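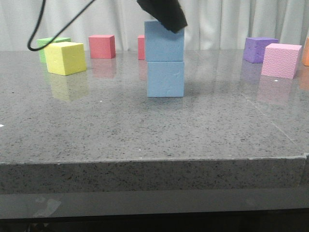 **Figure 2.** Two light blue foam cubes stacked on a speckled stone tabletop, with the gripper at the top block.

### 3. How the apprentices spent their shop hours

I should say up front that I went into this part of the study with a hunch, and the hunch was wrong. I figured the plumbing apprentices at Drarkthorpe would learn pipe soldering faster if they got more bench time, plain and simple. More hours, better joints. I spent most of May sitting on a stool in the corner of their shop with a clipboard (and a lot of bad coffee), and what I wrote down didn't fit that idea very well.

The trade program there runs in two blocks. In the first, everybody works on copper. In the second, they move to plastic and press fittings, mostly using practice kits from Kerkorine. We followed 121 apprentices through both blocks and logged 480 hours of shop time between us, me and Myroslav Vasylenko, who took the early morning groups so I could sleep. We each wrote down what a person was doing every three minutes: cutting, cleaning, fitting, heating, waiting for a torch, asking for help, looking at somebody else's work.

That last category turned out to be the fun one! I almost left it off the sheet. The apprentices who wandered over to look at a neighbor's joint, then went back and did their own, passed the pressure test on an earlier try than the ones who kept their heads down. The gap was bigger in the copper block than in the plastic block, and I'll get to why I think so in Section 4.

Waiting was the other surprise. Nearly a third of the time we logged in the copper block was people standing in line for a torch or a vise. I'd expected some of that, it's a busy shop, but I hadn't expected the instructors to be so relaxed about it. One of them told me the line was where most of the teaching got done. I wrote that down and rolled my eyes a little, and then I went back over the logs and saw how many of the "looking at somebody else's work" marks came right next to a "waiting" mark. So, fair enough, he had a point.

A few words on what we didn't measure. We didn't follow anyone out to a job site, so we can't say if a good joint at the bench means a good joint under a kitchen sink with the homeowner watching. We also left out the apprentices who came in through the El Ouafi transfer track, because they'd already done a copper block somewhere else and their hours weren't comparable. Gomar, the older test rig, was down for part of the second block, and the joints made in that stretch were tested on the newer one. Myroslav reran a batch of them on both rigs afterward and the pass or fail calls matched every time, so we kept them in.

We scored each joint the same way in both blocks: did it hold pressure, was it clean, and was it straight. Straightness got argued over more than the other two put together, and we ended up using a level and a written cutoff, which is given in the appendix along with the blank log sheet.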